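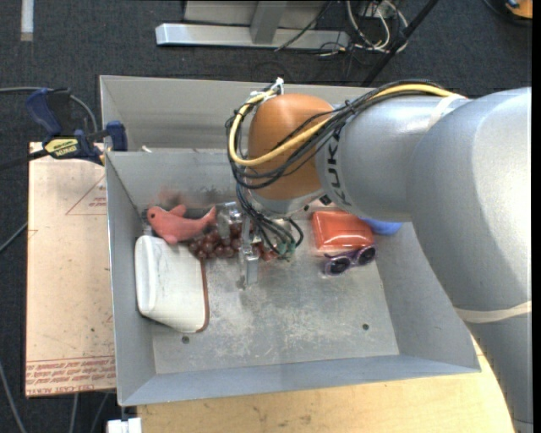

現場からの報告では、ビンの隅へ降ろす途中でグリッパが閉じなくなり、画面に962が出たまま再起動しても消えない、とのこと。同じ報告が4月以降続いているので、先にこの節を読むこと。

6.3 エラー962(把持信号の喪失)

注意:手を入れる前に必ず非常停止。表示が消えていても腕は動くことがある。

1. 非常停止を押す。ティーチペンダントはT1へ。
2. 60秒待つ。短縮不可。
3. 手首まわりのケーブルの束を目視。ループがビンの縁や中の物に引っかかってないか。
4. 手首下の緑色の小型コネクタ、抜けかけがないか確認。斜めに挿さっていたら一度抜いて挿し直し。引っぱるのは線でなく本体側で。
5. 結束バンドの締めすぎに注意。第6軸を手動でゆっくり回わし、突っ張るところがあれば結び直す。
6. Talelコントローラで962をリセット。
7. 空の状態で開閉を14回。途中で止まったら手順3へ戻る。

メモ:稼働3,230サイクルを超えた線は見た目がよくても交換。部品はPlimisの棚。

警告:962が出ている間、ビンに手を入れて物を取らないこと。指が開いたままでも、信号が戻った瞬間に閉じる場合があります。

直らない時はログを保存して、電源は切らずに保守窓口へ。切るとログが消える。クランプも外さないでくだい。ビンの位置がずれると再校正(7.1節)。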